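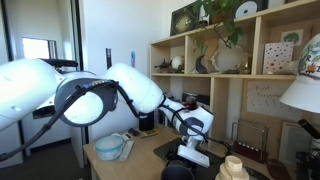

Support > Event Production > Closed tickets > Audio and cueing

Gala dinner playback: walk-on music starts late on table-side speakers

Status: closed, fix confirmed by client site
Product: Grondo cue player, with Kudo wireless receivers
Opened by: Benell Events, production desk

Original report

Hi all! We're running an awards dinner for Sendberg in May and we love how the new cue player handles walk-on stings, but we've hit a snag in rehearsal. The main left and right speakers play the sting the moment we press go. The 4 wireless speakers at the back tables come in late, late enough that the winner is already out of their chair before the back of the room hears a note. It happens on every award, and on the dinner playlist too, though you only hear it there if you stand in the middle of the room.

Tried so far: restarted the player, swapped the laptop, new batteries in all the receivers, moved the transmitter onto a taller stand. No change at all.

Reply 1, support

Thanks for such a clear write-up, and what a fun show to be working on! Could you send the output page settings from the player? The number we want most is the buffer on the wireless bus. Please also tell us if the receivers are on the same firmware. It shows on the little screen when you hold the menu button.

Reply 2, Benell

Wireless bus buffer says 105 ms. Mains say 8 ms. We never touched either one, so they must have come across with the show file we copied from last year's conference. Three receivers match. The fourth is one version behind, and that's the one by the sponsor tables.

Reply 3, support

Great find, that's a big piece of it. The conference template uses a long buffer for streaming to overflow rooms. For one ballroom you want it much shorter. Please try this:

1. Save the show under a new name.
2. Open Outputs, pick the wireless bus, and set the buffer to 8 ms to match the mains.
3. Update the odd receiver over the cable. Wireless updates work, but they take ages in a busy hotel.
4. Power the receivers off and on, then run the first award cue.
5. Listen from the back tables and again from halfway down the room.

If you get clicks or dropouts, go up one step at a time until they stop.

Reply 4, Benell

WOW, what a difference! The first cue was nearly spot on. We got a few clicks on the sponsor table speaker at 8 (the receiver is updated now, so it's probably the pillar), so we moved that one to the other side of the pillar and the clicks went away. We ran the whole award list twice, all the way through to the closing number, and it was clean both times.

One leftover thing: the host's mic now sounds a touch hollow at the back. Is that related?

Reply 5, support

It is! Last year's file also has a delay on the mic send, set up to line the mic up with the old buffer. Go to Inputs, host mic, and clear the send delay for the wireless bus. Leave the main send alone.

Reply 6, Benell

Cleared it and the voice is lovely now, right to the back wall. We've saved this as our ballroom template and put the old one in a folder marked overflow rooms only. The crew is thrilled, and we got to dinner before 6 pm for once!

Closing note, support

Cause: conference template reused in a single room, with a long wireless buffer and a matching mic send delay. One receiver was on older firmware.
Fix: buffer shortened, mic send delay cleared, receiver updated, one speaker moved.
Follow-up: asked the Grondo team to show a warning when bus buffers differ this much. Request accepted, no release set yet.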